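Demonstration operators, block-pushing study
Ostel site, ground floor lab
Part time, fixed term

Kudix is recruiting operators to record examples for a learning system that moves small objects across a table in response to written instructions. The work is part of the Imis project. Operators steer a robot arm by hand controller and push coloured blocks into the arrangements they are asked for. Each attempt is stored and later used to train the system. No programming is involved and no knowledge of robotics is assumed.

There are 2 posts. Each is for 10 hours a week and runs until the end of July. Applicants who can only manage a shorter period should say so in their application, as it affects how the training is scheduled.

What the work consists of

An instruction appears on the operator's screen, for example "push the yellow hexagon to the green star" or "separate the blue cube from the blue triangle". The operator starts the recording, carries out the instruction with the tip of the rod, and stops the recording. The arm has no gripper for this study, so blocks are moved only by pushing. Height is held by the controller software and the operator steers in the plane of the board.

Instructions are short and are given in no fixed order. The blocks are not put back to a starting layout between attempts. The end of one attempt is the start of the next, and the layout is reset only when a block has left the board or when the session lead asks for it.

Attempts that go wrong are kept. If a block turns the wrong way or slides past its target, the operator corrects it and continues. An attempt should be discarded only if the controller drops out, the wrong instruction was followed, or something other than the rod has touched a block during recording. The reason is chosen from a list on the screen.

After every sixth session operators also spend time writing instructions for recordings made by others. The recording is played back and the operator types what was done, in plain English, in one sentence. Spelling is checked. Style is left alone, and variety in wording is useful to us.

Sessions

A session lasts 2 hours including breaks. Morning sessions start at 9.30 and afternoon sessions at 13.30. There are no sessions on Thursday, when the cell is closed for calibration and maintenance. Operators choose their sessions a fortnight ahead on the shared rota.

Training takes up the first 6 hours and is paid at the full rate. It covers the safety rules of the cell, use of the hand controller, the recording software and a set of practice instructions. Practice recordings are not added to the training set.

Requirements

Steady use of a hand controller for the length of a session. Previous gaming experience is helpful but is not scored.
Ability to tell red, yellow, green and blue apart under normal room lighting. Please contact us before applying if you are unsure.
Written English good enough to describe a simple action clearly.
Willingness to repeat similar tasks with care.
Applicants must be 18 or over and have the right to work.

The station can be used seated or standing, and with the left or the right hand. The lab has step-free access from the car park.

Pay and data

Operators are employed by Safavi on behalf of Kudix and are paid monthly at the laboratory assistant rate, with holiday pay added. Travel to the site is not refunded.

The recordings contain the position of the arm, the controller input, the instruction and video of the board. Operators' voices and faces are not recorded. Each operator is given a number, which is stored with the recordings so that differences in pushing style can be studied. The list linking numbers to names is held by Safavi and deleted when the contracts end.

How to apply

Send a short letter and a CV to the Imis project desk at Ostel, stating which mornings or afternoons you are normally free. Shortlisted applicants are invited to a trial at the station, where they carry out a few instructions and write a few. The trial is not paid. Applications are read as they come in and the advert is taken down once both posts are filled.

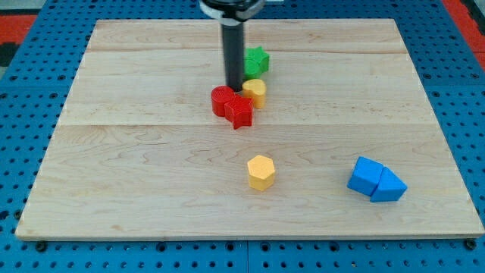 Page last changed: Thursday, 16:10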